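Unit 2, Ametley building – interior and egress walkthrough, 11th January
Inspected by: Kobe Postma
Client: Jorkitz

Status codes: OK, MON (monitor), ACT (action needed before the February visit).

## Exits and routes

- [x] **Main exit door** – OK. Opens fully, closer adjusted at the last visit.
- [ ] **Rear exit door** – ACT. Panic bar needs two pushes to release. Replace latch; cleaning it again will not be enough.
- [x] **Corridor width** – OK. Clear width 155 cm at the narrowest point, by the meter cupboard.
- [ ] **Exit sign, stairwell** – MON. Lit, but dim on battery test. Battery date code is unreadable.

## Fire equipment

- [x] Extinguishers – OK. Seals intact, gauges in the green.
- [ ] Extinguisher 28 – ACT. Bracket loose in the plasterboard. Refix to the stud.
- [x] Hose reel – OK. No leak at the valve.
- [ ] Smoke detector, store room – MON. Cover dusty. Responded to test aerosol on the second try.

## Electrical

- [x] Main panel – OK. Labels match the Maes drawing, revision 2.
- [ ] Panel clearance – ACT. Cartons stacked in front again. Same comment as last time.
- [ ] Ground fault outlet, kitchen – ACT. Does not trip on the test button. Taken out of use and taped over.
- [x] Emergency lighting log – OK. Entries complete up to page 194.

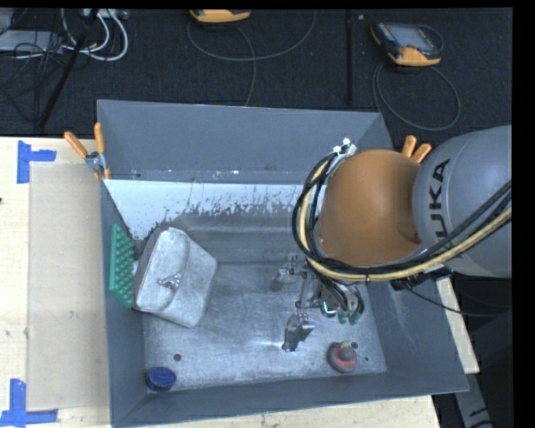
## Floors and storage

- [ ] Stair nosing, top step – ACT. Strip lifting on the left side, trip hazard.
- [x] Shelving anchors – OK. Checked by hand, no movement.
- [ ] Load signs – MON. Missing on the two racks from Oder. Supplier to send replacements.
- [x] Entrance mat – OK. Lies flat.

## Comments

The rear door comes first. Until the latch is replaced, keep the main exit unlocked whenever the building is occupied. The ground fault outlet stays taped until an electrician has signed for it. MON items carry over to the February sheet with their present wording.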